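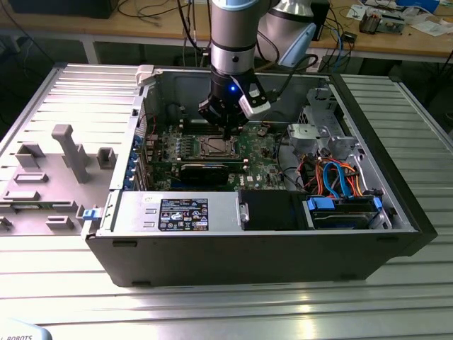
How long should you keep an old desktop computer before replacing it? Until it stops doing the job you bought it for, and for most people that takes longer than the stores would like.

11/03/2021

I bought mine used from a small shop called Janjua, and I paid 336 dollars for it with a keyboard thrown in. At the time I wanted something for email, taxes and the family photos. I still want the same things, so my needs haven't moved much.

Last June it got slow enough that I started looking at new ones. Starting up took so long that I would go make coffee and come back to a spinning circle. My neighbor Nadja Lanz told me to add memory before I spent real money. The memory cost me 50 dollars. Putting it in took an evening, mostly spent looking for the right screwdriver and then reading the manual twice to see which slots to use.

The difference was bigger than I expected. Startup is still not fast, but I can have the mail and a spreadsheet open together without waiting. I also took out two programs that were loading by themselves every time, one of them for a printer I gave away years ago.

A few things I would do the same way again:

Back up first. I copied everything to an outside drive and checked that the photos opened.

Write down the exact model number before ordering parts. I ordered from memory the first time and had to send the package back.

Clean out the dust while the side is off. Mine had a gray mat of it over the front fan.

There is a point where I'd give up. If the main board goes, I won't hunt for another one that fits. The same goes for security updates. Once those end, I'll move my files and take the old machine to the recycling counter at Holta, where they take computers at no charge.

Next I want to sort the photo folders, which are a mess going back to our first digital camera. I'll write that up when I've made a start.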